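Category: Robotics software > Planning and control
Last updated: Fri 19 June

Starkelow releases two-arm cloth planner as standalone package

Starkelow has split the cloth-handling planner out of its Proritico control stack and released it as a separate package. Until now the planner could only be run with the full stack, including the vendor's own motion server. The new package accepts joint states and camera images over a documented interface and returns timed trajectories for 2 arms.

The release covers flat textiles only. Supported tasks are locating a cloth on a table, choosing grasp points on opposite sides, and planning coordinated approach and retreat. Folding remains in the full stack and is marked experimental there.

Development runs use a pair of black arms working from opposite sides of a table covered in gray gridded cloth. The test item is a piece of fabric with wavy red-pink and white stripes.
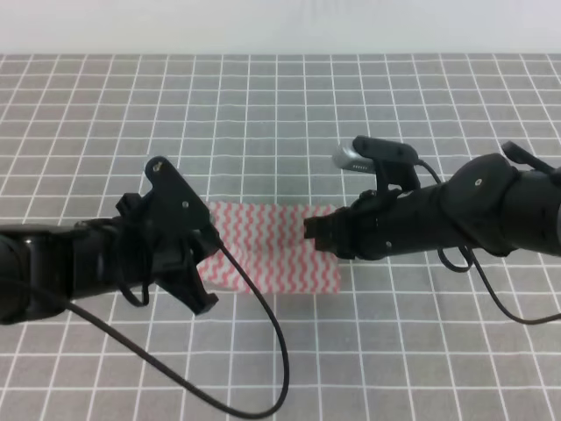
Does the planner need a grid on the table to find the cloth?

The grid is optional. Cloth detection relies on a segmentation model that runs on the color image, and camera calibration is done beforehand with a separate printed target. A patterned background can lower the confidence score, in which case the detection threshold has to be set by hand.

The main change for existing users is in how the 2 arms share time. Earlier versions planned each arm on its own and then delayed one of them when the paths came too close. The new version plans both arms in one problem, with a minimum clearance between grippers as a hard constraint. Rosemarie Stüber, who leads the planning work at Starkelow, said the old method was simple to debug but produced long waits near the center of the table.

"With short approach distances, one arm would often stand still while the other finished," Stüber said. "The joint problem takes longer to solve. The motion that comes out of it is shorter."

Perception has been moved to its own process. It publishes an outline of the cloth, a set of candidate grasp points and a confidence value for each point. If an arm blocks part of the cloth, the outline is held from the last clear view and flagged as stale. The planner will not start a new grasp from a stale outline unless the user turns that check off.

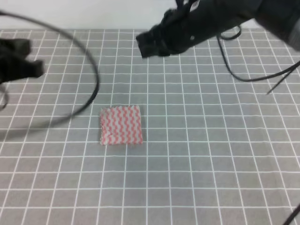
Cable handling is still outside the model. The planner treats each arm as a chain of rigid links, and hanging cables have to be covered by keep-out volumes that the user draws in the configuration tool. Kerstin Kasten of Bauerfeind, an integrator that tested the package before release, said this was the most time-consuming part of setup.

"You draw the volume too small and the cable drags over the table. Too large and the solver finds no path," Kasten said. She added that Bauerfeind now keeps the volumes in version control next to the calibration files.

The package ships with 4 sample configurations, a log replay tool and a command-line checker that reports unreachable grasp points before any motion is sent. Configuration files from the full stack can be converted, but custom cost terms have to be rewritten.

An adapter for the Mavholm simulator is planned for October. Starkelow has not given a date for folding support in the standalone version.

Tags: motion planning, dual-arm, perception, textiles
2 comments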